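Minutes, Bridavden Community Hall users' meeting
6 April 2018, upstairs room

Present: Lamisi Osei (chair), R. Melnychuk (minutes), and representatives of the choir, the sewing group, the chess club and the Parnumer Street tenants. Apologies from the dance class.

**1. Last minutes**

Accepted with one change. The choir's storage request was for the closet by the stairs, not the one by the kitchen.

**2. Room bookings**

The new booking sheet has been in use for two months. The sewing group and the chess club were both down for the small room on the same evening twice. Lamisi asked that all bookings go on the sheet in pen with a phone number. Pencil entries will be treated as requests only.

The choir would like the main room for an extra rehearsal before its August concert. Agreed, provided the chairs are stacked again afterward.

**3. Heating**

The Jumer boiler was serviced in March. The bill was $96. The tenants said the back radiator still stays cold with the valve fully open. Melnychuk will ask the fitter to come back. Until then, groups can use the side room at no extra charge.

**4. Electrical items**

Discussion of extension cords and power strips brought in by groups. The sewing group runs machines and an iron in the same evening and has been short of outlets along the window wall. It was agreed that:

- one strip is not to be plugged into another
- irons and kettles go straight into a wall outlet
- cords are not to cross the doorway — tape is not enough
- anything left in the building should have the group's name on it
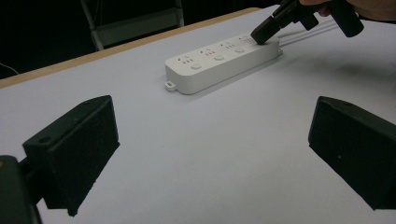
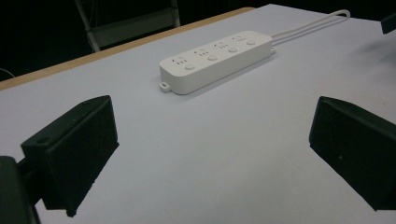
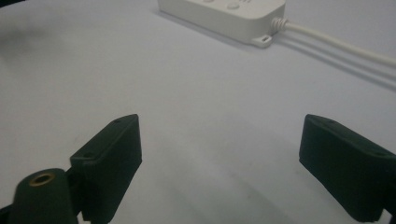 *Item 4: white power strip on tabletop (first two); white electrical device with its cable (third).*

The chess club asked if its clock chargers were covered. They are.

**5. Kitchen**

Two shelves have been cleared. Mugs now stand at 54, which the tenants felt was plenty. The offer of another box of mugs from the dance class was declined with thanks. The fridge door seal needs replacing. Lamisi has a price and will order the part.

**6. Money**

Hire income for the quarter was up on last year. The deposit from the Parnumer Street party has been returned in full. Key 101 is still missing from the board — whoever has it should drop it in the office mailbox.

**7. Other business**

The sewing group asked for a mirror in the side room. No objection, but it has to be fixed to the wall. The tenants raised the parking lot light, which goes off too early. Melnychuk to look at the timer.

Next meeting to be set once the choir has its concert date. Closed at 8:40.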